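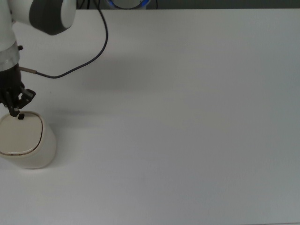

**Lid on my little cream bin lifts off when I only want to open it -- normal?**

Posted in Kitchen & Bench, 2025-04-25

I have one of those small cream canister-style bins that stand on the table, the sort with a separate lid and a small dark button on top. It was bought to take tea bags, peel and the ends of things, and for a while it did. Now it has opinions.

If I pick the lid up by the button, one side comes away and the other side stays put. Then I pull harder, the second side gives in all at once, and the whole bin hops. Last night it hopped with a day's worth of coffee grounds in it. My table is white. You can picture the rest.

Going the other way is no better. I put the lid on, it looks closed, and by morning one edge is sitting proud and the fruit flies have moved in with their extended family.

What I've tried so far:

- washing the lid in hot water and dish soap
- a smear of cooking oil round the rim (don't)
- turning the lid a bit each time to find a spot it likes
- speaking to it

It came from Banbridge, the homewares place in the old arcade, and the box is long gone. There's no brand on it anywhere I can find. I paid 10 dollars, so I'm not about to write a stern letter, but I like the colour and it fits the gap beside the kettle, and I'd sooner fix it than go shopping again. Is there a trick to these, or did I buy a ten-dollar ornament?

-- peelandgrounds

---

**halfacup**

Just get a bowl and put a plate on it. Been doing that since March and I've had no trouble at all, apart from the plate.

--- 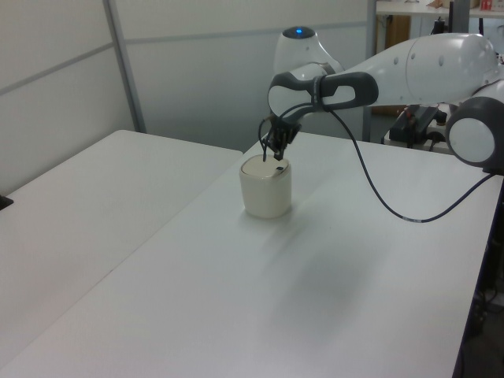 **Orsolya Szabó**

The bowl and plate is a fine system if you don't own a cat.

I've had a bin along these lines for years and went through the same stages of grief, including the oil. Start by getting the oil off, all of it. It goes tacky, it collects grounds, and then the rim is thicker on one side than the other and the lid can never sit flat. Warm water with a good spoonful of bicarb, an old toothbrush, and do the inside of the lid as well as the rim of the bin. Rinse, then leave both parts apart overnight on a tea towel. A lid that goes on damp tends to grip, and I suspect that's half of your hopping.

For closing, don't press on the button. I know it looks like the place to press. Set the lid down level, put two fingers on the flat part of the top and push, then go to the opposite side and push there too. If the far edge pops up when you press the near one, take it off and start over. Leaning on it will only wedge it crooked.

For opening, one hand on the body. Always. An empty bin that size weighs next to nothing and will follow its lid anywhere. Tip the lid slightly to let some air in on one side, then lift.

If it still rocks after all that, put the lid upside down on the table and look along it at eye level. Mine had warped from the dishwasher, bottom rack, entirely my own doing. A mild warp I flattened by leaving it under the Halász cookbook for a week (1,000 pages, mostly dumplings, finally useful). A bad warp you won't fix.

Two things I'd skip: sandpaper on the rim, which leaves a rough edge that holds smells, and cling wrap under the lid, which works beautifully right up until you need to open it with one wet hand.

The flies are a separate matter. Empty it every day and put a folded bit of newspaper in the bottom. A lid like that is there to hide the tea bags and was never going to stop anything with wings and a motive.

---

**Lies Coppens**

Agree with most of that but I'd add a liner warning. If you use compost bags and fold them over the rim, the bag bunches up on one side and the lid rides up over it. I blamed my lid for ages. Trim the bag so there's only a finger's width folded over, or go without.

Dritport sells felt pads that are meant to quiet rattly lids -- they come in a packet of 3 and made mine fit worse. Good under chair legs, though.

---

**peelandgrounds**

It was the oil. Well, the oil and a bag folded over four times, so you're both right and I'm going to go and sit quietly. Scrubbed it with the bicarb, dried it on the rack, pressed both sides the way Orsolya says and it went down level. Held on to the body to open it this morning and the grounds stayed where they were put.

Flies still here. Will try the newspaper.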